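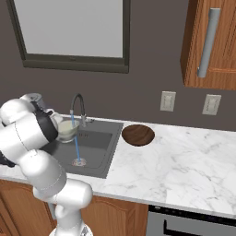
18 Jan 2018

Well, the kettle is on, the shed is far too cold to work in, and I have been putting off this update since before Christmas, so let's get on with it.

Those of you who have been following along will remember that the plan for the winter was to get the arm doing something useful at a sink. The real arm is still in bits on my bench at Wornmont (the shoulder bearing went back to the supplier and I've heard nothing, I'll ring them again), so nearly all the work since then has been in the simulator, on the old desktop in the back bedroom, with a blanket over my knees. I thought I would hate this. I like a spanner in my hand. But I've grown rather fond of my pretend kitchen, with its marble worktop, which is a good deal smarter than the one we've got, and its brown wooden cupboards that never need wiping.

The kitchen started life as a file that Şengül Keskin made for her own project at the Sotholm workshop. She was kind enough to let me have it, along with four pages of notes that I should have read first and didn't. If you ever inherit somebody's scene, please read the notes! I lost two evenings to a worktop that the gripper could pass straight through, and there on page three was a line saying that collisions are switched off by default.

Now, the water. I had a long think about this, and then a long talk with Kuo-hua Kong over a very nice fish pie, and he persuaded me not to bother with proper fluid at all. The stream out of the tap is just a thin blue line as far as the eye is concerned, and what I care about for the time being is where the wrist is and how far the thing in the gripper is tipping. Proper splashing can wait for the real sink and a lot of old towels. I did argue with him a bit, mostly because I'd already spent a weekend on the fluid settings and was sorry to let them go, but he was right and I told him so.

The bowl is giving me the most trouble. It's modelled as glass and the walls are thin, and my grasp code was written back in April for chunky things like mugs and tins. When I ask it to find somewhere to hold a thin curved rim, it dithers. I left it running overnight last week for 1,000 tries with the starting position shuffled each time, and 175 of them ended in a drop. I was quite downhearted over breakfast until I sorted the log and saw that nearly all the drops came with the wrist turned well over to the left, when the last joint is close to its limit and there's nothing left to correct with. So it may be a reach problem more than a grip problem, and moving the base of the arm along the worktop a little could cure a good part of it. I shall try that next, in small steps, and write the numbers down properly this time.

Other odds and ends, in no order:

- The control program is now called Damance. It was called test_final_new before, and I was starting to get muddled.
- I've slowed the wrist right down, by 23 per cent, whenever the gripper is anywhere near the tap. It looks terribly cautious but I sleep better.
- The wooden bowl stays on the worktop beside the sink. I keep meaning to make it part of the task and haven't got round to it.
- Chang, the little power supply (yes, I name them), is still humming. I have moved him off the shelf with the biscuits.

Several of you wrote to ask whether I'll share the files. I'd love to, but the kitchen is Şengül's, so I need to ask her first and I'd like to tidy up my own half before anyone sees it. There are comments in there that are mainly swearing. Give me until the weather warms up.

If anybody reading has got a thin-rimmed grasp to behave with a plain gripper, do please leave a comment, however long. I'm off to ring about that bearing.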